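Illwood Play Kitchen — Progress Report
Prepared by Uzma Magsi for Dima Sfeir, Wed 18 January

Work on the play kitchen corner at Illwood continued through this period. The white table is in use, and the toy stove is set at one side of it. The cookware set from Atallah has been unpacked and washed. It includes the black pot, the mint-green colander, the spatula and a matching mug.
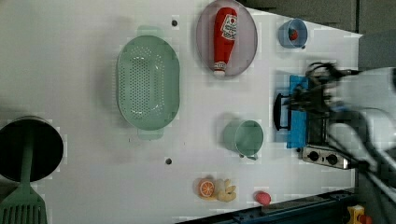

Play food is kept with the cookware during sessions and sorted into bins at the end of the day. The orange slice and the ginger piece are used most. Labels for the bins are still to be printed — Abla Masri has the template.

Spending to date is 975 against the grant, with 287 committed for a second shelf unit. Six sessions have been held. Attendance forms for the last one are outstanding and will follow with the next report.

Open items: delivery date for the shelf unit; replacement of two cracked bins; approval to move the table closer to the sink at Mornamham before the second room opens in August.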